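Bench notes, October, Monday, 2:40 pm
Lighters, blue table
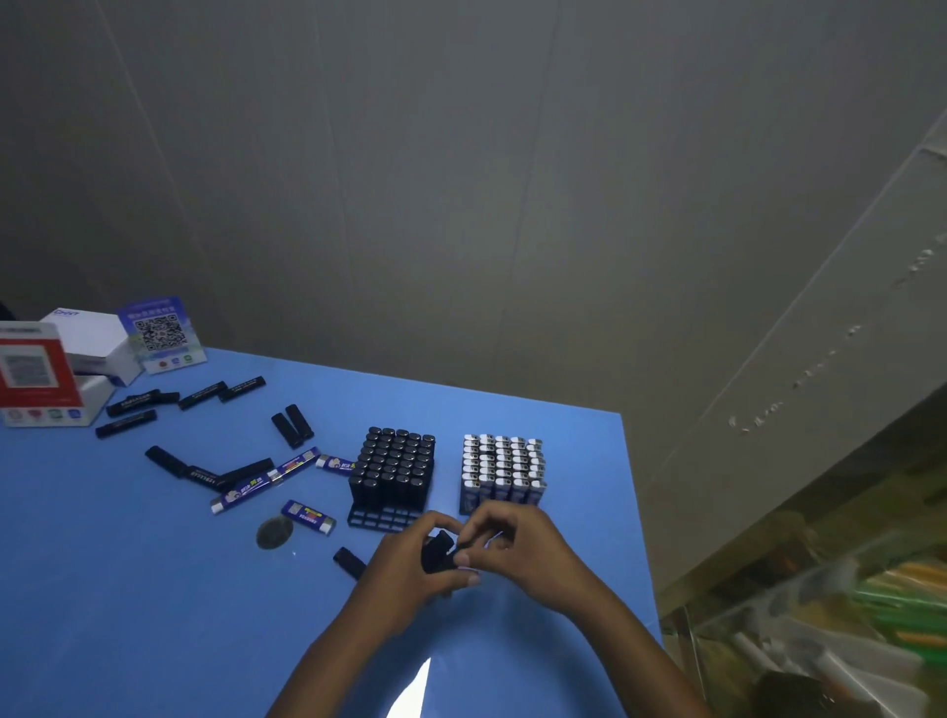 Entered by Yara Rawashdeh, Skunbridge workshop

Sorting and hand check on the lighters. Black ones go upright in the grid tray. Blue-and-white printed ones stand straight on the table to the right of it, no tray for those yet. Ask Damian if Horrocks can send 2 more.

Casings stay on the left until each has been turned over and the top edge felt for burrs. Long and short are still mixed. Keep the slim black sticks at the back, they belong to a separate count.

Target for the shift is 162. Bogdan takes over at 6, please don't clear the left side before then.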